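2 min read

February, table clearing, afternoon

Carrying on from Corinne's page. The question from the Zirken people is still whether an arm can tidy a living room table to the point where you'd leave it alone with the job. My answer today is no, but the gap is smaller than it was before Christmas.

Running the Plisinden planner with the new grasp scoring. Franka arm, two-finger gripper, wrist view plus the room views. Instruction for each attempt was a plain sentence, such as "put the block with the other blocks." No fixed positions programmed. Log has 102 attempts, 44 of them clean from start to finish. I counted a drop and re-grab as a fail. Obed would count it as a pass and we should settle that before anyone writes it up.

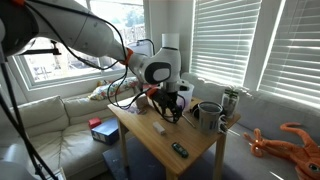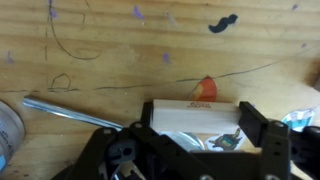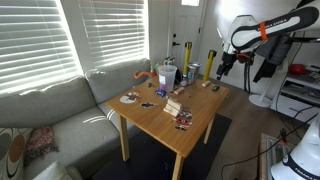

Work table in the living room setup. Block in the fingers is the middle one, seen from the wrist.

Blocks are close to solved. The colour is pale and so is the tabletop, but the planner finds the long sides anyway. Toy cars are fine if they're parked square to the fingers and poor if they aren't. Stickers are hopeless. The fingers can't get under a flat edge, and the planner keeps asking for the grasp as if they could. Corinne suggested sliding them to the table edge and pinching there, the way a person picks up a coin. Worth trying.

Anything see-through is a problem for the depth estimate. It reads the far side as the near side and closes late.

Afternoon sun through the blinds matters more than I'd allowed for. Scores sagged from 3 pm on. Either we shut the blinds or we accept that houses have windows. I favour the second.

Speed: 823 seconds for the longest full clear. I did the same table by hand while the kettle boiled.

To do:
- swap in the Quartey finger pads, ask Obed where the spare set went
- re-run the sticker grasps with the slide first
- drop the wrist exposure one step and repeat the 3 pm block
- send Skiron the fail clips, they asked twice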